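Reviews > Upkeep and Spares > Hands and Wrists

Search reviews
All categories
Go

Flendell Hand and Cable Kit: 200 hours in the bedroom

I look after one humanoid. It lives in a small bedroom with a mattress, a wardrobe and a stacked washer-dryer, and its job is housework, at a pace that would get a human cleaner a quiet word from the agency. My job is everything between the housework: pads, cables, screws, zeroing the fingers, and crawling about on parquet at an age when I should be past crawling about on parquet.

Until this fall I did all that with a drawer. You know the drawer. Hex keys from four different flat-pack bookcases, half a tube of grease with no cap, zip ties in every length except the one you want. Then in November somebody with a budget asked what it would take to stop me complaining, and the answer was the Flendell Hand and Cable Kit at $585. I've now put 200 working hours on the robot with the kit doing all the routine care, and I have opinions.

What you get

A gray case, heavier than it looks. Inside are two preset torque drivers, a set of stick-on fingertip pads, a sheet of thin shims, a bag of soft cable clips, a bendy inspection mirror, a zeroing block that the fingers close on, and a spiral-bound manual that was plainly written by someone who has done the work and then edited by someone who hasn't. Page one tells you to wash your hands. The step where you must not power up with the block still in the palm is in a footnote.

The case has foam cutouts for everything, and everything goes back in its cutout exactly once. After that the clips live loose in the lid.

Zeroing the hands

I bought it for the block, more or less. The old way of zeroing the fingers on our robot was to have it make a flat hand, look at it with one eye shut, and nudge numbers until it seemed flat. With the block you clamp it on the palm, close the hand in steps, and read off the gap at each fingertip with the shims. First time through took me most of a morning. Now I can do both hands while the kettle boils, provided it's a slow kettle.

The test that matters is a thin, slick edge, and nothing in the house is thinner or slicker than a plastic dustpan. A hand that's out of zero by very little will still pick up a cushion and look pleased with itself. Give it a dustpan rim and it will squeeze air. So after every zeroing I run the same bit of tidying: brush and pan, mattress, floor, basket. I start with things lying on the quilting, where a fumble makes no noise and no dent. 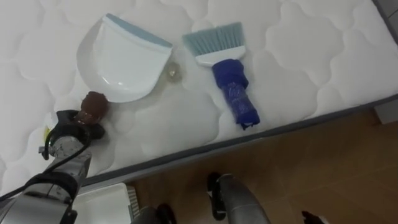

Left hand at the corner of the dustpan, with the brush lying to the right, dark blue cloth around its handle.

I log each close of the hand during these runs, a habit that has made me very dull company. The count stands at 3196 closes on the first set of Flendell pads. They are scuffed at the edges and one has started to lift at a corner, but I haven't had to replace any. The pads in my drawer were lasting 700 closes if I was kind to them, and peeling like a sunburn before that.

Two gripes about the pads. They come on a backing sheet that tears in every direction except the perforated one. And they're cut for a fingertip slightly fatter than ours, so each needs a trim with nail scissors before it goes on. There are no nail scissors in the kit. For $585 I feel there could have been nail scissors.

The clips

If you have never cared for a machine like this, you may suppose that the trouble is in the clever parts. The trouble is in the cables. They loop off the arms, they trail down the body, there's a long black one across the floor, and every one of them would like to be caught on something. Before I touch a hand I go over the arms with my fingers, shoulder to wrist, feeling for any loop that has gone tight, and I move each joint through its range with the power off and watch what pulls.

Flendell's clips are soft, they open with a thumb, and they let the cable slide a little, which hard ties don't. I lost a wrist lead in the summer to a zip tie I'd snugged down too well. It held beautifully. The lead did not. The clips cost me a few minutes of fiddling at each end of the week and I've lost nothing to them so far, apart from the clips themselves, which roll under the mattress and are never seen again.

The manual says to leave "a comfortable loop" at each joint. Comfortable for whom isn't stated. What works for me is to bend the joint as far as it will go toward the cable, clip there, then bend it the other way and see whether I wince.
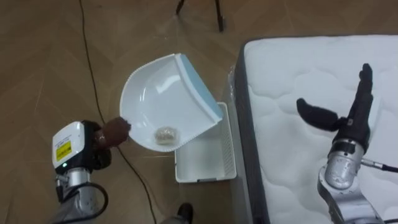
Once the hand pinches a rim and keeps it level, I check the wrist. This is where the torque drivers earn their keep, or one of them does. The smaller one clicks crisply and is the nicest tool I own. The larger clicks when it's in the mood. I compared it with a borrowed Goltgate driver, and the Flendell let go late on every second screw or so, so the larger one has been demoted to opening paint tins. Flendell replied to my message about it with a link to the manual, page one.

While we're on the wrist: use the mirror. There are screws on the underside that you will otherwise tighten by faith. The mirror's neck is stiff enough to stay where you put it and the head is small enough to go behind the housing. I now use it for looking under the washer-dryer too, where I have found things I'd sooner not discuss on a review site.

Setting out the room

A good third of the manual is about the space around the robot, and I skipped it out of pride and then went back. It wants you to fix the spots for the furniture and stick to them. Fair enough. Our basket goes at the foot of the bed, close to the mattress corner, and if it drifts by a hand's width I spend an hour suspecting the shoulder. The manual also wants the floor cable led off to one side and checked before each run for twists. I do that, and I walk it with my eyes on the floor like someone who has lost an earring.

After a full service I do one slow pass with the arms doing different jobs, one stretched out and the other holding something light. A sheet of thin material is good for the holding hand. It has no stiffness to help you out, so bad pads show up right away. The stretched arm is for the cables: reach out sideways, open the fingers, wait, listen.
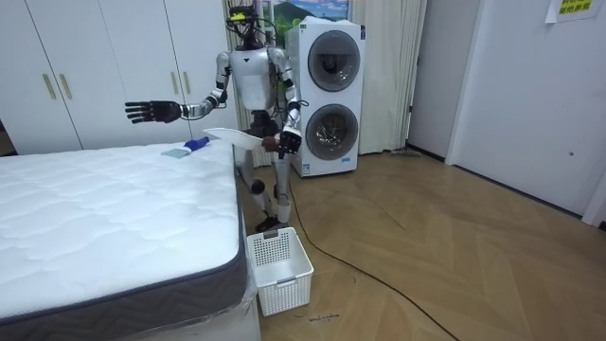
Arms on separate jobs: right one out over the bed with the hand open, left one gripping a thin white sheet. Basket at the foot of the bed.

Compared with the others

I've used two other kits, both on loan. The Drornberg is cheaper and has better pads, already the right size, and the scissors you won't need because of it. It has no zeroing block, though, so you're back to one eye shut. The Lemaire has a block, a lovely one, in a case you could be buried in, and it costs enough that I wasn't allowed to keep it in the building overnight. If your robot does heavy lifting and never has to hold anything finer than a pillow, get the Drornberg and a bag of soft clips from anywhere.

For fiddly housework I'd buy the Flendell again, grumbling. Block: excellent. Clips: very good, buy spare. Small driver: marry it. Large driver: no. Pads: last well, cut badly. The grease isn't included, by the way. The case has a cutout for grease.

Three and a half out of five. I'd go to four if they mailed me a working driver.

Comments (4)

padfoot_bench
Same story with the large driver here. Mine releases early, so between us we have one good one.

k_relay
Try warming the backing sheet on a radiator before peeling the pads. Tears a lot less. I also trim them after sticking, with a craft knife, but take the hand off first or you'll nick something that costs more than the kit.

mopandbucket
Does the block fit a hand where the thumb sticks straight out to the side? Ours won't fold flat and the product page is no help.

Reply from the reviewer
It does on mine. Slide it in from the fingertip end and do the thumb last, and read the footnote about the power.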